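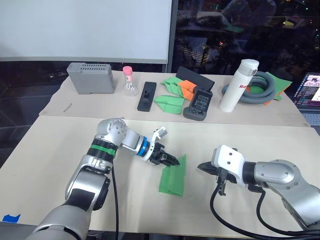 Two-arm workstation with a folded sheet of green paper between the grippers. Folded paper airplanes lie on the rear table.

Demonstration collection (also called demonstration recording or, informally, demo collection) is the gathering of worked examples from which a robot's control software learns a task. Each example records what the robot's cameras and joint sensors registered and what the arms were told to do at each step. A program trained on many such examples tries to produce suitable movements by itself when it is shown a similar situation.

The method is used for tasks that are hard to write down as rules. Paper folding is a common one. A sheet bends differently each time it is picked up, and its shape cannot be given by a few numbers in the way that the position of a block can.

Terms

A single recorded example is called an episode. It begins with the arms at a starting position and ends when the task is finished or the operator stops it. A group of episodes recorded under the same written instructions is a set, and the instructions themselves are the task sheet. The trained program is called a policy.

The person who guides the arms is the operator. In small groups the operator often also labels the episodes. Larger groups give labeling to a second person, called a reviewer.

Methods of guiding the arms

In leader-follower control, the operator moves a pair of light arms by hand and the working arms copy them. In hand guiding, the operator takes hold of the working arm and moves it directly. Hand guiding needs less equipment, but the operator's hands may block the camera's view of the object. Handheld controllers and tracked gloves are also used.

Leader-follower control is usual for two-arm tasks, where both grippers must move together. The operator seldom feels how hard the gripper is pulling, and torn paper is a frequent result with new operators.

The Joltley paper set

The Joltley paper set was planned by Gebhard Rainer as a test of how few episodes a folding policy could be trained on. It was recorded on a two-arm station with parallel grippers, using paper in more than one color. The first version of the task sheet asked for a complete paper airplane in one episode. Operators found this too long, and a mistake in a late fold meant that the whole episode was discarded.

The second version divided the work into shorter tasks: picking up a sheet, making a fold, pressing the crease, and handing the paper from one gripper to the other. Each was recorded separately. The set contains 187 accepted episodes, and 65 were rejected in review. No episode in the accepted part is longer than 45 seconds.

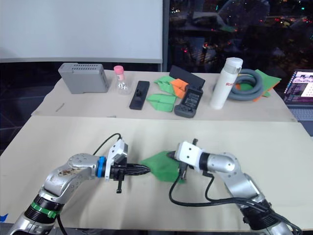 Crumpled, partly folded green paper held by both grippers at the same station.

Handling the paper with two grippers gave the most trouble. If both grippers pull, the sheet may tear or slip out. If they come too close together, the paper buckles between them and hides the fold line from the head camera. The task sheet was changed to let the operator set the paper down and take a new grip, and these pauses were kept in the recordings so that the policy could learn them.

Sheets that had already been creased were used as well as fresh ones. Rainer argued that a policy trained only on flat, clean paper would fail after its own first mistake.

Background objects

Groups differ on whether objects outside the task should stay in view. A bare table makes training easier in the short term, but a policy may then fail when something is placed nearby. Others leave everyday things such as bottles and small devices behind the work area and move them between sets. The Dimell guidelines recommend changing the background after every 12 episodes. The Painemal guidelines leave this to the operator and ask only that nothing should be within reach of the grippers except the object being handled.

Lighting is treated in much the same way. Windows can cause difficulty after dark, when they reflect the room.

Review and labeling

In review, each episode is played back and marked as accepted, rejected or partial. Usual grounds for rejection are a missing camera stream, a joint stopped by its safety limit, or a gap in the timing. A failed fold is not always rejected. Where the operator recovers and completes the task, many groups keep the episode and give it a separate label.

The Mellunier format, used by several small groups, stores the label, the task sheet version and the operator's initials with each episode. It has no field for the condition of the paper, which is normally entered as a free note.

Limitations

Examples gathered on one station may not carry over well to another, even when the arms are of the same model. Differences in camera height and gripper wear are often blamed. Operators also have personal habits, such as always starting from the left corner of a sheet, and a policy trained on one person's work tends to copy them.

See also

Teleoperation
Imitation learning
Two-arm manipulation
Mellunier format

Page last edited 17/08/2026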